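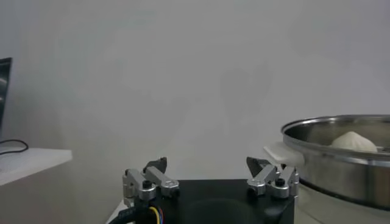
The Last Bun

My Aunt Chrysoula rang at six in the morning to tell me she was giving up the flat in Astham, and would I come and take the steamer.

I said what steamer. She said don't be smart, the steel one with the white handle, the one your mother always wanted. And then she hung up, because Chrysoula Karras has never once said goodbye on a telephone (she thinks it's bad luck, or she thinks it costs extra, I've heard both).

So I caught the early bus out from Kimgate with an empty sports bag on my lap and the whole family history going round in my head. You have to understand that we're Greek on every side, back as far as anybody's bothered to look, and my aunt makes steamed buns. Big round white ones with a bit of a peak on top, soft as a baby's knee. She learned them in her twenties from the woman in the next flat, who swapped her the recipe for a tray of spinach pie, and after that there wasn't a name day or a christening without them. My grandfather called them "the foreign bread" and ate 4 at a sitting.

My mother, Glykeria Kontogiannis, wanted that recipe for 54 years. She never got it. She got a recipe, mind you, written out on the back of a Tsoukalas bakery bag, and every time she tried it the buns came out flat and grey like something you'd scrub a bath with. She was sure Chrysoula had left something out on purpose. They didn't speak for most of one winter over it, and when they made up they made up over a lamb shoulder and neither of them mentioned flour.

Anyway, I got there and the door was on the latch and the whole place smelled of yeast.

"You're late," she said from the bedroom. "It's on the side. Don't let it go cold."

I went into the kitchen and looked over the rim of the pot, and there it was, a bun. She'd been packing for a week, she'd given away her good rug and both armchairs, and she'd got up in the dark to make dough!

I ate it standing at the sink with my coat on. It was sweet and a little bit sour and I burned the roof of my mouth and didn't care. Chrysoula came in with her hair in a scarf and watched me the way you'd watch someone parking your car.

"Well?" she said.

"What did you leave out of Mum's?"

She picked up a tea towel and folded it, and then she folded it again.

"I left out nothing. Your mother lifts the lid. I told her, you wait, you turn off the gas and you wait. Two minutes I asked her for. She can't do it, she never could, she opened all her Christmas presents in the cupboard."

I laughed so hard I had to sit on a box marked MESETTI LINEN, which gave way a bit in the middle. It was true, too. Mum reads the last page first. She opens the oven on a sponge.

"Did you tell her that?"

"I wrote it on the bag," my aunt said. "At the bottom. Underlined."

I've seen that bag. It's in a drawer at home under the takeaway menus, and the bottom of it's been torn off for as long as I can remember, because my father used it to light the barbecue.

I didn't say so. I dried the steamer, wrapped it in my jumper and put it in the sports bag, and Chrysoula tucked a packet of flour in beside it and did up the zip herself.

"You wait," she said, and held the door for me.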